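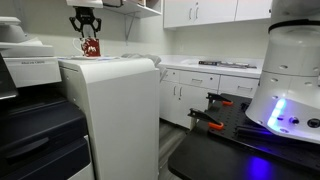
사무기기 위에 놓인 빨간색과 흰색의 머그컵. 뒤쪽은 흰색 주방 수납장.

Rerkel 사무실 주방 물품 목록

버전 1.2
관리: Zarna 자료 정리팀
언어: 한국어 (물품 이름은 영어도 같이 있음)

소개

Rerkel은 사무실 안의 작은 주방과 복사 공간에 있는 물품을 글로 기록한 목록입니다. 컵, 접시, 쟁반, 수납장, 선반, 종이 서랍 같은 물건의 이름과 놓인 자리를 적었습니다. 전체 기록은 1435건이고, 물품 종류는 120개입니다. 기록은 Olonbridge 건물과 Rweyemamu 건물의 공용 공간에서 만들었습니다.

저는 한국어가 모국어가 아닙니다. 물품 이름을 정할 때 사전을 많이 보았지만, 자연스럽지 않은 이름이 있으면 알려 주시기 바랍니다.

파일 구성

items.csv : 물품 이름, 색, 재료, 종류
places.csv : 자리 이름과 자리 번호
records.csv : 물품과 자리를 연결한 기록
names_ko_en.csv : 한국어 이름과 영어 이름의 대조표
CHANGES.txt : 버전별 변경 내용

파일은 모두 UTF-8로 저장했습니다. 오래된 표 계산 프로그램에서 열면 한글이 깨질 수 있으니, 가져오기 메뉴에서 문자 인코딩을 직접 선택해 주십시오.

records.csv의 열

record_id : 기록 번호. 삭제한 번호는 다시 쓰지 않습니다.
item_id : items.csv의 물품 번호
place_id : places.csv의 자리 번호
on_what : 물품 바로 아래에 있는 것
side : 손잡이가 있는 컵의 경우 손잡이 방향 (왼쪽, 오른쪽, 앞, 뒤, 모름)
note : 자유 메모. 빈칸도 가능합니다.

자리를 적는 방법

자리는 큰 것에서 작은 것의 순서로 적습니다. 먼저 방, 그다음 가구나 기기, 마지막에 면을 적습니다. 예를 들면 "주방 / 하부장 / 조리대 윗면"입니다. 자리 번호는 현재 44개입니다.

on_what에는 직접 닿아 있는 물건만 적습니다. 머그컵이 흰 받침 위에 있고 그 받침이 사무기기 위에 있으면, 머그컵의 on_what은 "받침"이고 받침의 on_what은 "사무기기"입니다. 첫 버전에서는 이것을 한 줄로 적었는데, 나중에 받침만 찾을 때 불편했습니다.

벽에 있는 상부장과 벽 선반은 다른 물품으로 봅니다. 문이 있으면 상부장, 판과 받침쇠만 있으면 벽 선반입니다. 서랍과 문이 같이 있는 하부장은 한 개의 가구로 적고, 서랍의 내용은 열어서 확인한 경우에만 따로 적습니다.

이름을 정할 때 어려웠던 것

컵받침과 작은 쟁반은 옆에서 보면 구별이 어렵습니다. 확실하지 않은 것은 모두 "받침"으로 적었고, 영어 이름은 saucer_or_tray입니다. 조리대 위의 어두운 금속 물건도 쟁반인지 선반망인지 모르면 "금속 쟁반류"로 적습니다. 회색 천은 접은 천인지 의자 등받이인지 확인이 안 될 때가 있어서 "천 물품, 미확인"이라는 이름을 만들었습니다. 이렇게 미확인으로 남은 기록은 78건입니다.

프린터와 복합기의 차이도 오래 생각했습니다. 위에 스캐너 부분이 있는 큰 기기는 "사무용 프린터"로 통일했습니다. 종이 서랍은 기기의 일부로 보고 물품 번호를 주지 않습니다. 앞면이 높은 흰색 캐비닛 모양의 기기는 용도를 모르면 "사무기기, 캐비닛형"입니다.

색은 가장 넓은 부분의 색을 먼저 씁니다. 몸체가 진한 빨간색이고 손잡이와 무늬가 흰색인 머그컵은 "빨강/흰색"이 됩니다. 무늬의 내용은 적지 않습니다. 진한 남색과 검은색은 조명에 따라 비슷하게 보여서, 두 사람이 따로 적고 다를 때는 다시 보았습니다.

사용할 때 주의할 점

같은 종류의 머그컵이 두 건물에 모두 있습니다. 물품 번호가 다르면 다른 컵이지만, 이름만 가지고 찾으면 섞일 수 있습니다. 재료 열은 빈칸이 많습니다. 손으로 만져 보지 않은 물건의 재료는 추측해서 적지 않았습니다.

식품, 세제, 개인 가방은 이 목록에 들어가지 않습니다. 사용자의 이름도 수집하지 않았고, 컵에 이름이 적혀 있는 경우에는 그 부분을 note에 옮기지 않았습니다.

변경 내용

1.2 : "금속 쟁반류" 추가, 손잡이 방향 열 추가
1.1 : on_what을 한 단계씩 적는 방식으로 변경
1.0 : 첫 공개

잘못된 기록을 발견하시면 record_id와 함께 저장소의 문의 게시판에 남겨 주십시오. 다음 버전은 8월에 올릴 예정이며, Rweyemamu 건물 2층의 상부장 기록이 추가됩니다.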